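Category: Set-up Guides / Hand-held Grippers / Pad and Linkage Care

4. PREPARING AND MAINTAINING A TWO-GRIPPER TABLE STATION

4.1 Scope

This section applies to Tronance hand-held grippers used in pairs at a table station. It covers inspection, pad replacement and the handling check to be completed before a station is released for recording. Section 3 should be completed first.
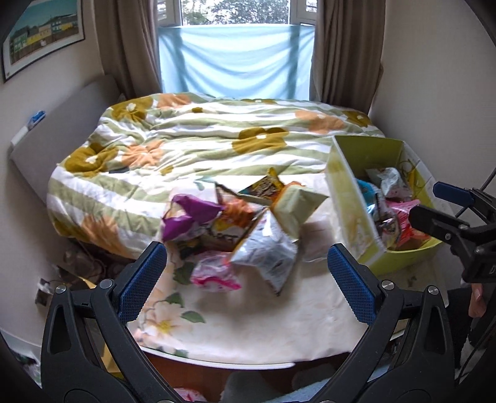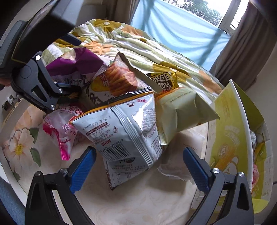

Figures 4-1 and 4-2. Grippers with blue finger pads at a table of packaged snacks.

4.2 Items required

The pad replacement kit supplied by De Luca (order code 1568) contains one matched pair of pads and the screws for one gripper. Two kits are needed to service a complete station. The operator will also need the driver from the Gimen tool roll, a lint-free cloth and the station log. Pads from different kits should not be combined on one gripper.

4.3 Arranging the table

1. Place the table so that each operator can reach the middle of it without leaning on the edge.

2. Smooth the table covering. Folds in the cloth catch the fingertips during low approaches and can pull packages out of position.

3. Put the packages in a single pile. They may overlap and may lie face up or face down. Do not sort them by size.

4. Stand the open box to one side of the pile, with its opening accessible to the gripper that will be used for placing. Packages may already be in the box when the check begins.

5. Route all cables away from the operators' feet and confirm that both grippers can travel across the pile without tension on a cable.

Note – Foil packaging reflects daylight strongly. If glare hides the edge of a package in the preview, turn the package or partly cover the window. Do not change the exposure setting after calibration.

4.4 Inspecting the fingers

1. Release the trigger and allow the fingers to open fully.

2. Examine the gripping surface of each pad. Replace both pads if the texture is worn smooth at any point or if a corner has lifted.

3. Check the visible screws on the finger linkage. A screw that turns under finger pressure must be removed, cleaned and refitted.

4. Close the fingers slowly. The pads should meet along their full length. If they meet only at the tip, go to 4.6.

5. Wipe the pads with the dry cloth. Crumbs and salt from torn packages reduce grip and will work their way into the pivots.

CAUTION – Keep fingers clear of the outer links while the gripper is closing. The openings in the links narrow as they pass the body.

4.5 Replacing the pads

1. Disconnect the gripper and lay it on its side on a clean surface.

2. Remove the screws holding the worn pad. Keep them apart from the new ones and discard them when the work is finished.

3. Slide the pad off the finger. Do not pry it with a blade.

4. Seat the new pad with its textured face inward, fit both screws by hand, then tighten them alternately.

5. Repeat for the opposite finger, reconnect the gripper and carry out 4.4 again from the beginning.

4.6 Correcting uneven closure

Loosen the pivot at the base of the leading finger by a quarter turn, close the fingers on the Clostus setting gauge and retighten. Open and close the gripper several times before removing the gauge from the bench. If the pads still do not meet evenly, withdraw the gripper from service and report fault 303.

4.7 Handling check

1. With the first gripper, grasp a package by its crimped edge, raise it clear of the pile and hold it for a slow count of five.

2. Lower it into the box and release. The package should leave both pads without sticking.

3. Repeat with the second gripper, using a package with a different surface.

4. Bring both grippers to the pile together. Confirm that the bodies do not touch and that each tracking display remains steady.

5. Enter the result in the station log, with the kit code if pads were changed.

A slipped package is recorded as a failure only if it happens twice with the same gripper. Stations with over 2 recorded failures are to be returned to 4.4 – the handling check may not simply be repeated.

Questions on this section should be addressed to Rhydian Landeg, Station Support.

Tronance Station Support | Contact | © Tronance. All rights reserved. | Back to top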